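Vuvetti Opens Registration for Its Spring Airway Skills Course in Totton

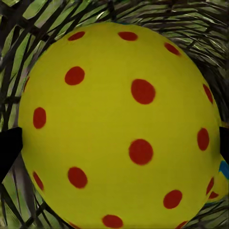
Yellow ball with red dots, computer rendering.

TOTTON, March. I've been waiting all winter to write this one, so I'll get right to it: registration is open for the Vuvetti Airway Skills Course, and this spring we're running it in our new teaching rooms on Giltard Street (yes, the ones with parking!).

If you haven't met us before, Vuvetti is a small continuing education outfit for people who look after patients in a hurry. Our crowd is mostly emergency nurses, paramedics, respiratory therapists and family doctors who cover a rural ER now and then. I started the company after too many years of sitting in the back of big lecture halls, looking at slides of larynxes and wishing somebody would just hand me a laryngoscope.

So that's how the course works. You get one short talk in the morning, and then you're on your feet until late afternoon. We have 34 places, and we teach in groups of four so you never stand in line for a manikin. Everyone works through bag-mask ventilation, supraglottic devices, video laryngoscopy and the front-of-neck procedure, and then we start over with the difficult cases. Those are my favorite part of the day, and people tend to get pretty loud by then.

We've also changed a few things after last year's feedback. The pediatric station is longer now, and it has its own instructor. The reading packet is down to 56 pages, all of it in plain language, and you'll get it by email as soon as your spot is confirmed. Please do read it before you come! We don't repeat it in the morning talk, and the stations move fast.

The other big news is the Haddadin Refresher, a three-hour evening session for anyone who has already taken the full course. I get asked for this all the time. People go home, work a few quiet months and feel their hands getting rusty, and they don't want to give up a whole day to fix that. The refresher starts at 6 p.m., there's soup and bread beforehand, and you can pick which stations you want when you sign up.

A word about certificates. You'll leave the full course with a certificate of attendance and a signed skills log listing each procedure you practiced. Whether your employer or licensing board counts those hours is up to them, so check with them first if you need the credit. We're happy to send a copy of the course outline you can pass along.

The fee covers lunch, coffee, the packet and all supplies. Students and residents pay half. If you need to cancel, tell us before the packet goes out and you'll get everything back. After that we can move you to the fall course instead.

To register, use the booking form on the Vuvetti website or stop by the Totton office any weekday morning. Reporters who'd like to sit in on a session are welcome too. Call the office first, and wear comfortable shoes.

Media contact: Vuvetti Course Office, Giltard Street, Totton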